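Home | About | Programs | Resources | Contact

Caring for Cutting Boards and Drinkware in Shared Kitchens

Randthorpe Community Kitchens
Last reviewed: 2021-01-15

This guide sets out the procedure for cleaning, sanitizing and storing cutting boards and reusable cups in the shared kitchens at Closeck and Plestora. It applies to all member groups and should be read together with the booking conditions posted at each site.

Before you begin

Set out the following items beside the sink:

- dish detergent and a clean brush
- unscented household bleach
- a measuring jug and a teaspoon
- two clean racks, one for boards and one for cups
- disposable gloves

Check the expiry date on the bleach. Bottles are dated on opening and replaced each October. Do not use scented, thickened or splashless products, and do not combine bleach with vinegar, ammonia or any other cleaner.

Step 1: Sort

Separate boards used for raw meat, poultry or fish from those used for produce and bread. Wash the produce boards and all cups first, then drain the sink, refill it and wash the remainder. Scrape food residue into the organics bin before anything enters the water.

Inspect each board under good light. A board with grooves that catch a fingernail is to be withdrawn from use and recorded on the equipment sheet. Light surface staining is acceptable. Cups with cracks or chipped rims are also withdrawn. 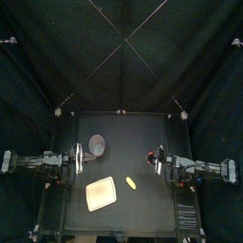 A member group at Plestora asked whether a heavily scored board could be sanded down and returned to the rack. Wooden boards may be sanded by arrangement with the site office and must be washed, dried and re-oiled before use. Plastic boards may not be sanded and should be replaced.

Step 2: Wash and rinse

Wash both faces and all edges of each board in hot, soapy water, brushing along the length and then across it. Pay attention to handles and hanging holes. For cups, brush the interior, the rim and the base. Rinse everything under running water until no suds remain – detergent left on a surface will weaken the sanitizer.

Step 3: Sanitize

Prepare a fresh solution at the start of each session. Pour 1000 mL of cool water into the jug and stir in half a teaspoon of bleach. For the larger basin, use 2000 mL of water and one teaspoon. Submerge the items fully and leave them for at least 2 minutes. Boards too large for the basin may be laid flat and flooded with solution on one face, then turned and treated again for the same period.

Discard the solution at the end of the session or whenever it becomes cloudy. Do not decant it into unlabelled bottles.

Step 4: Dry and store

Stand boards upright in the rack with space between them. Place cups upside down on the draining rack. Air drying is required; tea towels are not to be used on sanitized items. Wooden boards should dry overnight and receive a thin coat of food-grade mineral oil once a month.

Dry items are returned to the Demchenko cabinet, boards on the lower shelf and cups above. Do not stack cups that are still damp.

Replacements

Requests for replacement items are made on form 1733, available from either site office. Attach the relevant line from the equipment sheet and leave the withdrawn item in the marked tub beneath the counter.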